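Fault Reviewer, Hand-Held Gripper Program (contract, on site)
Clostumach - Borkow lab
Posted Apr 5, 2019

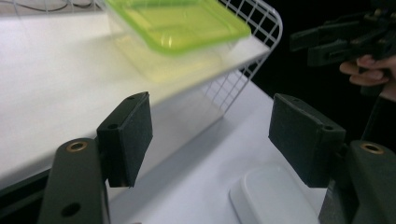

Tabletop work with the hand-held grippers: food container, wire shelf, felt-covered pads.

We need a person who doesn't believe us. In February we told our client, Zalus, that the drop problem on the Cao gripper was fixed. The pads had been changed, the test report looked good, and two weeks later containers were slipping out of the fingers again. One lid popped off and a pint of soup went into a power strip. Nobody was hurt, but the breaker tripped and an operator had her hand a few inches from the strip when it did.

The report said 800 lifts with no drops. When we went back through the recordings we found 11 drops that had been logged as "operator release." Maybe a few of them were. We doubt all of them were, and we would like an outside opinion before anyone here writes the word "fixed" again.

What you would do

Go through the February recordings and logs and make your own call on each disputed lift.
Run the shelf tests over again with our operators, using lidded food containers, empty and filled.
Check the finger pads for wear and the screws for looseness before and after every session, and write down what you find even when it's boring.
Look at how two people work at one table. We have a rule about keeping hands clear of the other person's gripper. We are not convinced it gets followed when people are in a hurry.
Write a plain report. Zalus gets the same copy we do, on the same day.

What we're looking for

You have done test, inspection or incident work on equipment that people hold or stand next to. Robotics is fine, but so is packaging, food machinery or elevators. You can read a log file and tell when a category is being used as a trash can. You are able to say "I don't know" in a meeting. A degree is optional. If your resume says "passionate about innovation" we will still read it, a little slower.

You should know that the leading theory here is pad wear. It's a cheap theory and everybody likes it, so please be hard on it. Other people blame the lids, the grip force setting or the training. We have seen no good evidence for any of these yet.

Terms

40 hours a week for 11 weeks, days only. $70 an hour, paid every two weeks. Some lifting and a lot of standing. You can stop any session for safety without asking first, and that is written into the contract - ask to see the clause before you sign.

To apply, send a resume and one page on a time you found that a "fixed" problem was still there. Mail them to Quang Âu, Test Safety, Clostumach, Borkow lab. No cover letter needed. People who worked on the February tests can't apply for this one.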